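Povemis

Povemis is a training and automation program at Trulley, a contract packing firm that assembles mixed snack and gift assortments for retailers. The program covers the part of the work known inside the firm as loose pick, in which small wrapped items of different shapes are taken one at a time and placed in a box, tray or bowl. It was set up to teach picking to robot arms, using recordings made by the people who already did the job by hand.

Background

Trulley began as a hand-packing business. Its main line, called Verano after the summer assortment it was first built for, has places for 30 packers and a moving belt between them. Cartons were folded, filled, checked and taped by hand. Folding and taping were given to machines first, and packers from those stations moved to filling.

Filling was harder to automate. A standard Verano order may include flat packets, stick-shaped wrappers, twisted candies and small pouches that slide over each other. Suction cups, which the firm tried on an earlier machine, held stiff cartons well but lost their seal on crinkled film. The machine was sold, and the filling stations stayed manual until Povemis.

Method

Packers record the work with a hand-held gripper that has the same kind of jaws as the arms on the line. The person holds the tool, closes the jaws on an item, moves it and lets go. A camera on the tool records each pick from the tool's point of view. The recordings are sorted by item type and used to train the software that controls the arms.

Maysoun Jaber, who ran the first recording group, wrote the short guide that is still in use. It asks for steady movements at normal working speed and for a change of table, cover and background objects between sessions. Mistakes are kept. A dropped packet followed by a second try is marked as a recovery and stored in its own set.

A new product is recorded for 2 shifts before the arms are allowed to handle it. A full assortment needs over 300 usable picks per item. Very soft bags and anything in glass are still left to people.

Effects on staff

The arms went into service at 3 of the filling stations. Packers who had worked there were offered recording, line tending or a transfer to Bayram, the firm's warehouse for returned goods. Most chose line tending, which means clearing jams, refilling hoppers and taking over when an arm stops and asks for help.

Line tending involves less reaching and lifting than filling. It also involves more walking and longer periods of watching. Lesia Skoryk, a shift lead on Verano, reported that new tenders found the waiting tiring and that several asked to go back to hand filling for part of the day. A rotation was introduced in January, with a change of task at each break.

Pay was a second point of dispute. Recording was at first paid at the basic packing rate, without the piece bonus that fast packers were used to earning. Orest Hrynyshyn, the elected staff representative, argued that the best packers were losing money by teaching the machines. The firm later set a separate recording rate close to the average bonus wage. It also agreed that recordings would not be used to rate individual workers, and that names would be removed from the files before training.

Hiring for the filling stations slowed after the arms were installed. Seasonal contracts were shortened, and the autumn intake, once mostly students, was replaced in part by longer hours for permanent staff.

Recording sessions 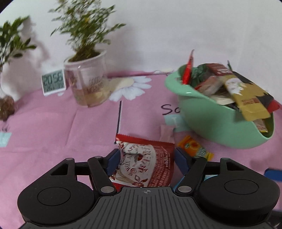
Trulley, January. A red and white snack packet is held between the blue pads of the gripper during a tabletop session, with a mint green bowl of wrapped snacks to the right and potted greenery to the left. The clock beside the plant pot reads 20:56. Evening sessions are open to packers from any shift and are paid at the recording rate plus the usual late supplement.

Patterned cloths, plants and household objects are common in the newer recordings. Balakrishnan Raju, the engineer in charge of the arms, found that software trained only on bare gray tables made more errors when printed trays were used on the line.

Later use

Hanna Tymoshchuk took over the recording group when Jaber moved to customer orders. Under her the item list was extended to tea bags and single-serve coffee, and packers were given the right to refuse an item they considered unsuitable for the arms. Refused items are reviewed once a month by the shift lead and one tender. Bayram does not use the arms, although some of its staff take part in recording.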